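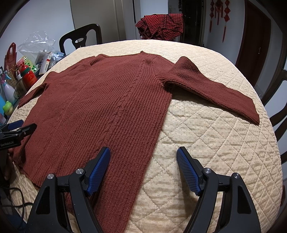

Zorholm Wool Wash, Unscented

I've been knitting for 16 years and I still ruined a cardigan last January by tossing it in with the towels. So when I say I'm fussy about what we stock for washing woolens, I have my reasons (and a very small cardigan).

Zorholm is the one I use at home. It's a no-rinse liquid, it has no perfume at all, and it doesn't leave that sticky feel some of the others do. Cables and ribbing hold a lot of water, so skipping the rinse saves you a ton of squeezing!

How I use it

Fill a basin with cool water, add 2 capfuls, and push the sweater under. Leave it for fifteen minutes. Go have coffee. Press the water out – please don't wring it – then roll the whole thing in a towel and lean on it. Dry it flat, with the sleeves where you want them to end up, and turn it over the next morning.

For socks and hats one capful is plenty. Petro Semeniuk, who packs our orders, uses it on his bike jerseys too. I can't promise anything there, but he keeps buying it.

Details

Size: 600 ml bottle with measuring cap
Scent: none
Good for: wool, alpaca, mohair, cashmere
Not for: leather trim, or anything marked dry clean only
Made by: Zorholm, for Cuventon Yarn & Notions

Very dark reds and navies can let go of some dye the first time, so wash those alone. I usually test a damp corner on a white rag first.

Shipping

Orders go out in 2 business days. The bottles are heavy, so if you're buying yarn anyway, put it all in one order and save on postage. The lavender version is sold out until our next delivery – email me if you'd like a note when it's back.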